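The Second Life of a Teacup

By Yaqin Long

When I moved to this city I had one suitcase and in it, between two sweaters, a teacup from my grandmother. The cup did not arrive well. The handle came off somewhere over the ocean, and for a long time I kept the two parts in a sock, because I did not know what else to do with them.

It was this sock that brought me to Ghoneim, a small repair shop for ceramics on the street behind the market hall. The shop takes its name from the family who opened it. In the window there is a soup bowl with a long seam across the middle, and next to it a handwritten card with the opening hours. On Saturday they stay open until late in the evening, and this is when I went.

I expected to leave my cup and pay. Instead the woman at the counter turned it in her hand, looked at the broken place with a magnifying glass, and asked me what I drink from it. I said green tea, every morning, before it broke. She nodded and wrote this down. The question matters, she explained to me. A cup that will only stand on a shelf can be repaired with almost any good glue. A cup that must hold hot tea again needs another method, and more patience from the owner.

The patience was the part I found difficult. My handle needed 8 weeks. First the old dirt had to come out of the broken edges, then the parts were joined, then they had to rest, then came the filling of one small chip, and again rest. I called twice to ask how it was going. Both times the answer was, very friendly, that it was resting.

In the weeks of waiting I began to look differently at the cups of other people. We own too many of them, I think. In my office kitchen there is a whole shelf of mugs that belong to former colleagues, with the names of companies that do not exist anymore. And still each person, when they come in the morning, reaches for the same one. A friend of mine has thrown away furniture, books, even a piano, but she will not let go of a yellow mug with a crack to the bottom in which she now keeps her pencils.

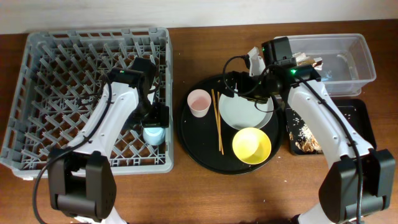
A small light-blue cup in a gray dish rack.

The people who make cups know about this attachment. At Skallari, a pottery studio with two kilns and a shared garden, I was told that customers often come back to ask for exactly the same mug they bought years ago. It is almost never possible. The clay comes from another delivery, the glaze melts a little different, the hand of the potter has changed too. Most customers accept this. Others stand in front of the shelf for a long time, lift one mug after another, and go home with nothing.

I took part in a beginners' course there, which runs for 4 evenings. My first cup was so heavy that it could have been used to hold a door. The second had thin walls and a nice round form, and I cut through its bottom with the wire. What I learned is mostly how much work is in a handle. It has to be pulled from a wet piece of clay, bent, and attached at the right moment, when the cup is neither too soft nor too dry. I had never before thought about who had attached the handle of my grandmother's cup, or in which town.

In December the call came from Ghoneim. The cup was wrapped in newspaper. The seam is visible if one knows where to look, a fine line a bit darker than the rest, and with the thumb I can feel it. I was advised to wash it by hand and not to lift it by the handle when it is full. So I hold it now with both hands, as my grandmother did in winter.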